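Is the Olatunji Q&A series worth reading before moving to a city?

Osaze Okonkwo
Posted in Local Life & Media

I'm moving for work in April and a future colleague keeps sending me links to the Olatunji neighbourhood interviews, the ones where a local with a bit of a profile gets asked what the city means to them. I've read 29 of them now and I'm having doubts. Everyone loves the food. Everyone loves "the people". Everyone's favourite weekend starts with coffee at Nokitz and ends on somebody's rooftop.

Does anyone who lives there read these and recognise the place? Are the guests paying to be in it? I need to pick a suburb in a hurry and I'd like to know if I can trust any of this.

Musa Anozie

I was a guest once, so I can answer the money part. I didn't pay and wasn't asked to. What did happen is that I was nominated by a publicist who handles 4 other people in the same series, and you can draw your own conclusion. The questions came by email. I wrote my answers at 2 in the morning and they cut the bit where I complained about parking and the rent on my street. The coffee question has a list of suggested venues under it, and Nokitz is at the top. I didn't pick it but plenty do.

So I wouldn't call it fake - more that you're reading what people say when they know their boss and their landlord might see it. Skip the favourites. Look for the throwaway lines about how they get to work, because those don't get edited much. If three people in the same suburb all mention driving, the bus there is probably no good.

Yetunde Oyewole

just visit and walk around?? no article will tell you if your street is loud

Temitope Fashola

Visiting is fine if you can afford the flights. I'd still do some reading, but in the comments under each interview. The Lerker Street one has 47 and most of them are locals arguing with the guest about whether the area is still cheap (it isn't, going by what they say they pay). The older interviews are a bit better too, from before the venue list came in, though the prices in them are well out of date.
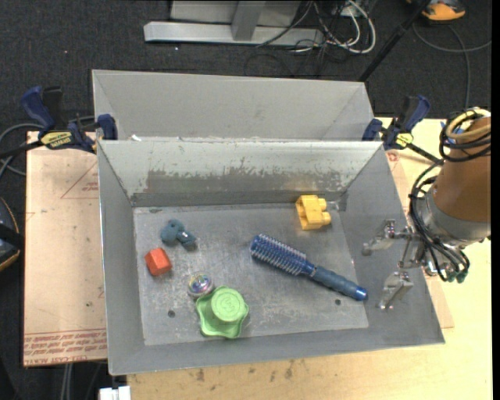

Aminu Osagie wrote underneath that the comments are no more honest than the interviews, as half of them come from people trying to rent out a spare room. Fair enough, but at least they name a price, and you can check it against the listings on Jukel. I'd take that over another paragraph on somebody's favourite brunch.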